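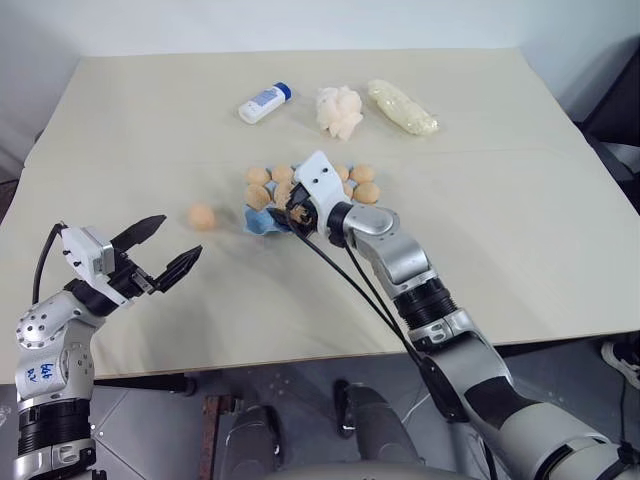
Search the forum Enter keywords Go

Two arms on the packing bench - what changed for us

pirixpacker
We're a small packing room, 32 people, and since July we've had a two-armed setup from Danetti on the egg bench. I was the loudest doubter here and I love it now! It does the cartons, slowly, one egg at a time, and I get to do grading and talk to the farms (which I'd been asking for forever). My wrists feel ten years younger. Anyone else been through this?

bheki_b
Yes, with tubs instead of eggs. Best part for me was learning to set the thing up. Constanza Espinoza taught eight of us on the evening shift and half of us had never touched anything smarter than a label printer. Now we argue about grip settings at lunch.

oldbench42
Glad it's fun for you two. How many eggs an hour though? I can fill a carton in the time it takes one of those arms to think about it.

pirixpacker
Oh, you'd beat it easily. I beat it too - we raced. But I don't want to race for a whole shift, and it doesn't mind. We ran 262 cartons through it last week and I spent that time on work I like.

oldbench42
And when it gets faster? We had 42 on our line when Fakir put their first machine in. They moved people to "other duties" and then there weren't that many other duties. Get it in writing, that's all I'm saying.

leonie_r
Agree with oldbench on the writing part. Ours says no one loses hours for a year and anyone who wants the training gets it paid. Albane Lemaire pushed that through before the bench was even bolted down. Made the whole mood different, people were curious and not scared.

pirixpacker
We only have a verbal promise. Will ask tomorrow, thank you!

bheki_b
Also ask who gets to stop it. At our place anybody can, no permission needed. Took a month of nagging.

oldbench42
Now that one I like. Still not giving up my spot on the bench.

leonie_r
Then come and train it, you'd be great. It could use your speed :)

We use cookies to remember your login. Accept Settings

Contact | Copyright Prernance Forums | Back to top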